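ZELLIVLEY SHARED WORKSHOP
Robot Arm Build Group
Minutes of the December meeting

The meeting was called to order at 7:16 p.m. with 11 members present. The minutes of the previous meeting were approved without change.

1. Simulation work

The group reviewed progress on the kitchen model in Todeck. The Franka arm now stands on its pedestal beside the marble counter, and the task remains moving the small red object to the brown pot. 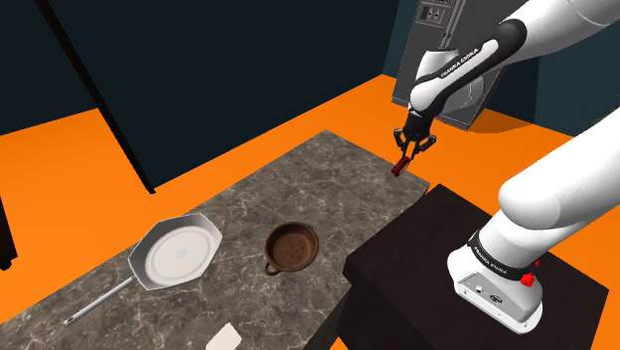

Alfie Bellamy asked that the group stop adding to the model until the bench at Titulness has been measured, as the counter height in the file was an estimate. Two members supported this. It was agreed that measurements will be entered before any further runs are logged.

The log stands at nearly 1,000 runs. Members were reminded to record the gripper settings with each entry, as the sheet has gaps from the first week.

2. Placement over the bowl

Discussion turned to the final approach. The present script brings the gripper straight down over the bowl.
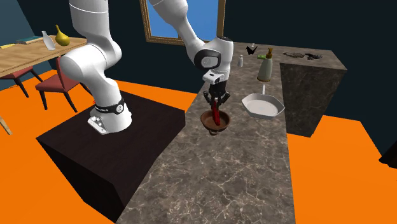

The release height is set in the same script and may be changed only by the member holding the Lim file for that week. A proposal to add a second release height was deferred.

3. Bench and wiring

The pedestal for the shop build will be bolted to the floor at the east wall. Cable covers are still on order. The emergency stop must be fitted and tested before power is connected.

4. Other business

Keys to the parts cabinet are to be returned to the hook by the door.

The meeting was adjourned at 8:40 p.m.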